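3.2 Surface clutter on shared storage furniture

The second part of the study concerns small objects left on top of furniture whose main purpose is storage. Earlier work on household and workplace disorder has tended to look inside cupboards and drawers, or at desks assigned to one person. Shared cabinets fall between these two cases. Their drawers are meant to hold things, yet their tops are at a convenient height and are used as tables by anyone passing by. Liem and Melnychuk, who carried out the coding for this section, treated the top and the drawers as separate zones for that reason.

The Clultatville survey produced 1085 records of horizontal surfaces in common areas. Of these, 203 were the tops of drawer cabinets. A record was entered as "light clutter" when the items were few, small and clearly apart from one another, and as "dense clutter" when items touched or were stacked. Each record was coded by two members of the team working separately — disagreements were settled by Ríos, who had not seen either set of codes beforehand.

Items were sorted by what a person tidying the surface would be expected to do with them. Food that could still be eaten was coded as "return," drink containers as "check," and wrappers and scraps as "discard." The "check" category was added in August, after the pilot round at Quiambao, where coders could not agree on bottles. A bottle may be full, partly used or ready for recycling, and its state is often hard to judge from a distance. Position was recorded as well. Bottles lying on their sides were noted separately from upright ones, as the two were expected to be handled differently during clearing.
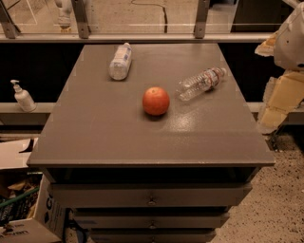 Figure 4. Light clutter on a gray drawer cabinet: an apple and two plastic bottles lying on their sides. Codes assigned: one "return," two "check."

The drawers were coded only for their outward condition, and no drawer was opened. Coders recorded whether the fronts were closed, whether handles or knobs were present, and whether labels had been attached. It was therefore not possible to say if there was room inside for the items found on top. Qiu and Xavier took up this question in the follow-up at Varkell, where occupants agreed to have the contents listed. The results are given in Section 5, together with the occupants' own accounts of which items they considered out of place — a judgment that did not always match the codes used here.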